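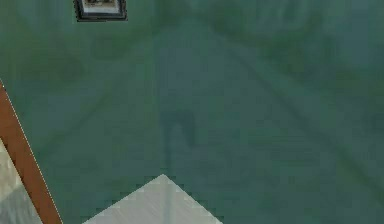 Shakuntala Bansal writes that she has washed her hallway twice and it now looks worse than when she started, and would I please stop telling people to use more soap.

Fair. I have never told people to use more soap, but I may have failed to tell them to use less. Most streaks on a painted wall are dried cleaner. Half a teaspoon of dish soap in a bucket of warm water is plenty, and the second bucket, the one with nothing in it but water, is the one everybody skips.

Start at the baseboard and work up. Dirty water running down a dry wall leaves tracks that will outlive you. Wring the sponge until it complains, do a patch as wide as your arms, rinse, towel, move along.
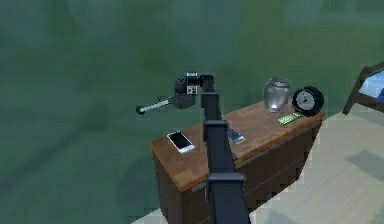

Brown cabinet top, green wall: dust the one before you wash the other.

Sandra Treloar swears by a dry microfiber mop for the dusting part – she's right, and she knows it. 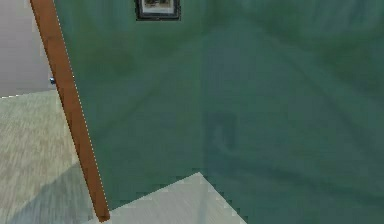

Dark paint is the real test of character. Flat finishes burnish if you scrub them, so go easy and try a spot behind the door first. On a deep green, soft lighter and darker patches will show up across a whole wall, and they show worst from the side with a lamp on. Take down any small framed picture before you begin. Washing neatly around it gives you a second, permanent picture underneath.

Change the water when you can't see the bottom of the bucket.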